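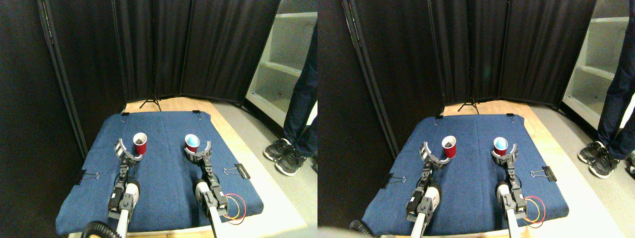
Sanne Stevens would have the cloth go down before anything else is carried to the table, and she has asked that these notes begin by saying so. A cover that is straightened after the cups are out, in her view, has been laid twice.

Darumwood Centre for Hospitality Studies
Table Service, Unit 2: Padded Covers and Drinkware
Handout for the practical session, March 19, 2019

1. Covers

A padded cover protects the tabletop and softens the sound of cups being set down. It is heavier than ordinary table linen and tends to creep toward the side from which people work. Students should centre the cover, smooth it from the middle outward and then fasten the edges. Binder clips are acceptable for class work. Larger clips are best kept for the sides, where the pull is greatest; small ones will normally hold the back. Leaving a margin of bare wood along the back makes it easier to judge whether the cover is square.

Colour is a matter of practical choice. Dark blue hides minor marks and gives good contrast with red drinkware. It also shows lint, so covers must be brushed before assessment.

2. Cups

Plastic cups are used for all practice in this unit. Cups with a lining of a different colour should be checked from above, as a bright lining can change the apparent colour of what is poured. Place cups toward the back of the cover, leaving the front clear for handling. Each cup is taken by the lower half and released only when the base is flat on the cloth.

The practice measure is roughly 500 mL of water per pair of students, poured from the Verhoeven jug and returned to it afterward.

3. Assessment

The practical is marked out of 15. Students who receive less than 13 may repeat the setting once before the end of March. Requests go to Thijs Van den Broek in writing.

Covers are to be folded with the padded side inward and returned to the Lultden cupboard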